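Right, a few people asked how the car hunt ended, so here's the whole saga in one go. Kettle on, it's a long one.

Quick recap if you're new: the old estate finally failed its MOT in May on more or less everything you can fail on. The garage rang me up and the chap actually sighed down the phone before he started reading the list. It got as far as the rear subframe and I told him to stop.

Budget was small. I wanted five doors, a boot the dog could turn round in, and something I could park outside my mum's in Plernport without folding both mirrors and breathing in. No other demands. I'd have taken it in mustard.
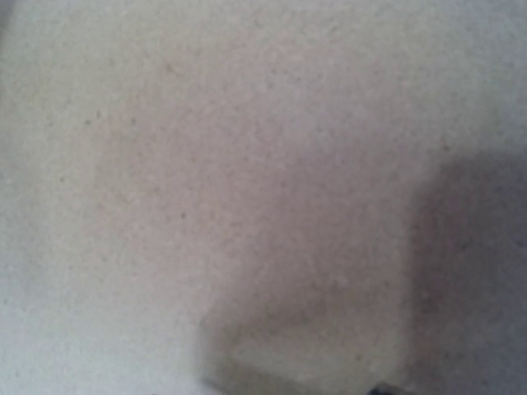
Pale, speckly, slightly out of focus. Me by week two.

First stop was a big place on the ring road at Skindmont. Huge forecourt, flags, free coffee. The price on the windscreen was fine, and then we sat down and there was an admin fee, and then a "vehicle preparation" fee, and I said hang on, were you planning to sell it unprepared? He didn't laugh. I finished the coffee and left.

Second one was a private sale. Lovely couple, lovely drive, and a hatchback with one owner and a folder of receipts as thick as a phone book. I was all set to buy it! Then I did the history check in the car park round the corner and it still had finance owing on it. I really don't think they knew. They were mortified. Anyway, please do the check, it costs less than a takeaway.

Third one I never even saw. Drove all the way over, rang from the gate, "oh sorry love, it went this morning". He could have texted, couldn't he.

By now I was reading adverts in bed. I could tell you what "drives superb" means (something is hanging off). I could tell you what "first to see will buy" means (it's been up since Christmas). And if all the photos are taken from the same side, have a good look at the other side.

My friend Siiri Mustonen, who has bought far more cars than any one person needs, told me to forget the big sites and ring the little family dealer out at Grukbridge. Two brothers-in-law and a ramp, she said. They don't put half their stock online, you just have to ask.
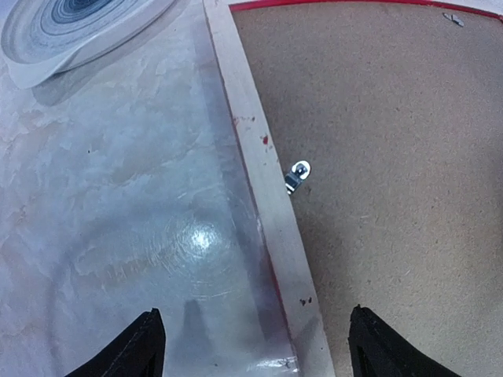
CARS & MOTORING

So I rang, and got Tomás Baptista, who asked me what I'd be using it for before he asked what I had to spend. Dog, mum, work, tip. He said give me until teatime, and rang back at ten to five with 2 to look at.

The first was too low for me, I made a noise getting out of it. The second was a silver hatchback, nothing special, bit of a scuff on the back bumper, and it had been in their own workshop for every service since it was nearly new. He got the sheets out and put them on the bonnet and let me read them, and went off to answer the phone.

I took it out for a good long test drive on my own route, up the steep bit by the reservoir, over the terrible speed bumps, then reversed it into a space at the supermarket. Clutch lovely. Heater works. The radio only does one preset but it's a station I like. 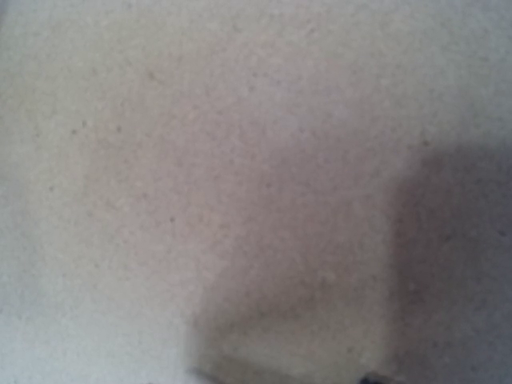
I asked about the scuff and he said he could touch it in or knock a bit off, my choice. I took the money. It'll only get another one at my mum's.

Part exchange: he gave me £263 for the old estate. I nearly kissed him. I'd been quoted less than that for scrap and that was if I got it there myself, which, with that subframe, no thanks.

Warranty is 6 months, done by them in their own workshop, and it's written down on one page that I could read without my glasses. They'll do claims up to £600 on parts and after that you have a conversation. Fine by me, I like a conversation.

For anyone about to start looking: go in daylight, start it from cold, lift the boot carpet, try every single window. Take a mate who isn't excited. I took Siiri to pick it up and she crawled underneath in a good coat.

Somebody's going to ask, so yes, it has a name. It's called Miyazaki. My niece chose it and she's nine and there was no appeal process.

Dog has been sick in it once already. Mats are in the wash. If anyone knows how to get the second preset to stick, my replies are open.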